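動画がひろまるしくみと、知らないだれかにさつえいされたときのこと

スマートフォンで動画を見ていると、知らない人がうつった短い動画がつぎつぎに出てきます。おどっている人、ころんだ人、お店でおこっている人。うつっている人が、自分から動画を出したとはかぎりません。このページでは、動画がどうやってひろまるのか、うつされた人にはどんなことが起こるのかを説明します。

## 「ひろまる」とはどういうことか

動画を見せるアプリには、だれに何を見せるかを決めるプログラムが入っています。さいごまで見た人が多い動画や、コメントがたくさんついた動画は、もっと多くの人の画面に出やすくなります。

友だち6人に送った動画があるとします。その6人がそれぞれべつの友だちに送り、またその友だちが送ると、もとの人がまったく知らない人のところまで動画がとどきます。こうなると、どこまで行ったのかを調べることはできません。

よい動画だけがひろまるわけではありません。見た人がびっくりしたり、はらを立てたりする動画も、コメントが多くつくのでよくひろまります。「ひどい」と書いた人も、動画をひろめるほうに力をかしていることになります。

## 短い動画では前とあとがわからない

ある小学校で、男の子が水たまりのそばで大きな声を出しているところを、上級生がさつえいしました。動画の長さは数秒です。「こわい子がいる」という文といっしょにアップされ、つぎの日の朝には781回見られていました。コメントは58件あり、そのほとんどが男の子の悪口でした。

男の子は、小さい子が車道のほうへ走っていくのを見て、とめようとしていたのです。けれども、小さい子は画面に入っていませんでした。コメントを書いた人たちは、そのことを知りません。

動画を見て何か言いたくなったら、つぎのことを考えてみてください。

- うつっている人は、さつえいされていることを知っているか
- この前に何があったか、自分は知っているか
- 書いてある説明は、だれが書いたものか

ひとつでもわからないことがあれば、コメントも転送もしないでおきます。

## 「肖像権」ということば

日本では、自分の顔やすがたを勝手にさつえいされたり、勝手に公開されたりしない権利が認められています。これを肖像権(しょうぞうけん)といいます。子どもにも大人にもあります。

道や公園でさつえいした動画に、たまたま遠くの人がうつることはあります。それがすべてだめだということではありません。でも、だれだかわかるくらい大きくうつっているときや、その人がはずかしい思いをするときは、公開するまえに本人に聞かなければなりません。子どもの場合は、おうちの人にも聞きます。

「じょうだんのつもりだった」と言っても、うつされた人がいやだと思えば、話はそこで終わりません。学校の先生や警察が話を聞くこともあります。

## 自分がうつされてしまったら

まず、動画のページのアドレス、投稿した人のアカウント名、見つけた日と時間をメモします。画面をそのまま保存しておくのもよい方法です。そのあと、信じられる大人に見せてください。自分で相手に言いかえすと、そのやりとりまでひろまることがあります。

大人といっしょに、アプリの「報告」というボタンから消してほしいと伝えます。消えるまでに時間がかかることもあります。返事がこないときは、法務局の「こどもの人権相談」のような、子どもの話を聞いてくれるところに電話をすることができます。

消してもらっても、だれかが保存したものが残っているかもしれません。何か月かたってから、また見つかることもあります。そのときも、もう一度大人に話してください。前にも相談したからと、えんりょすることはありません。

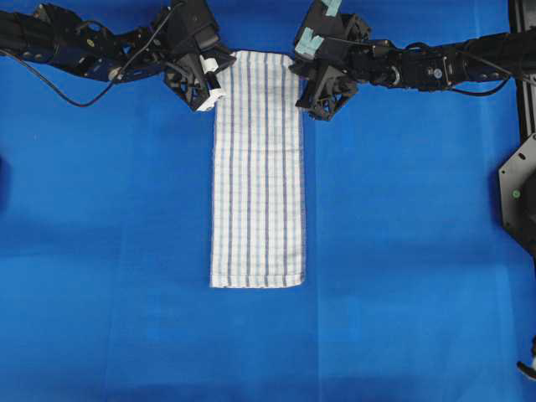 **コリーナ・ホレンシュタイン(Corina Hollenstein)**
こどもページ担当 記者

## 友だちがうつされてしまったら

友だちの動画を見つけたとき、教室で「見たよ」と大きな声で言う人がいます。言われたほうは、みんなが見たのだと思ってしまいます。話すなら、ほかの人がいないところで、小さな声で話します。

動画を本人に送るのは、聞いてからにします。見たくないという人もいます。先生やおうちの人に言いに行くとき、いっしょについて行くだけでも助けになります。

クラスのグループに動画が送られてきた場合は、返事をしないで、ほかのグループにも送らないでください。だれが送ったのかは、大人に見せればわかります。

## ことばのメモ

**投稿(とうこう)** 写真や動画、文章をインターネットに出すこと。

**転送(てんそう)** だれかから送られてきたものを、べつの人に送ること。

**炎上(えんじょう)** ひとつの投稿に、たくさんの人から悪口や文句が集まること。

**アカウント** アプリを使うときの、自分用の名前と場所のこと。本名でないことも多い。

2024年6月27日 掲載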